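Why Everything in a Kitchen Has a Shape

Reading time: 2 minutes

June 18, 2023 | By Nuwan Siddiqui

Print | E-mail

Go and open a kitchen drawer. What a jumble! Spoons, lids, scoops, maybe a thing you can't even name. But every one of those objects has a shape, and the shape is a clue to what it does.

Take bowls and scoops. They are round and hollow, so food stays in the middle. Many scoops get narrower toward the front, and that helps them slide into a pile of rice or flour - whoosh! A tray does a different job. It's wide and flat, so things can sit side by side without piling up.

Then there are handles. A handle gives your hand a safe place to go, and on a pan it keeps your fingers away from the hot part (hooray for handles!).

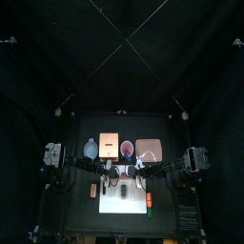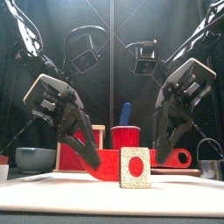
Color can be a clue too. In some kitchens, people pick one color for a whole set, so it's easy to see which pieces belong together. My cousins in Luriddale have a yellow set for camping and a green one for home, and they never mix them up.

Now try being a shape detective! Ask a grown-up to help you pick 16 safe things from the kitchen - no knives, please. Put the round ones together, then the flat ones, then anything with a handle. Some will fit in two groups. A cup with a handle is round AND has a handle, so where should it go? You get to decide!

When you're done, mix everything up and sort it a new way. Try big and small, or things that hold water and things that don't.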